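Troratgate collection: common questions

How many demonstrations do you have?
1,734 so far. The target is 2,000, and Titia has stopped asking when.

Can I keep a bad take?
Yes. Label it failed and move on. Sumaiya Akanda reads the labels, so spell them properly.

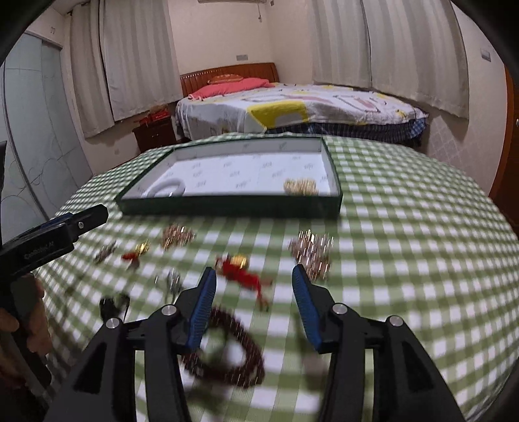
How long should one episode be?
Up to 6 minutes, one task each. Tidying jewelry eats most of that, as beads have their own opinions about where they'd like to be held. Go in slowly on anything like the dark looped strand between the blue pads, and start a new episode for the box.

Who do I send files to?
The Unley folder. Wako is full.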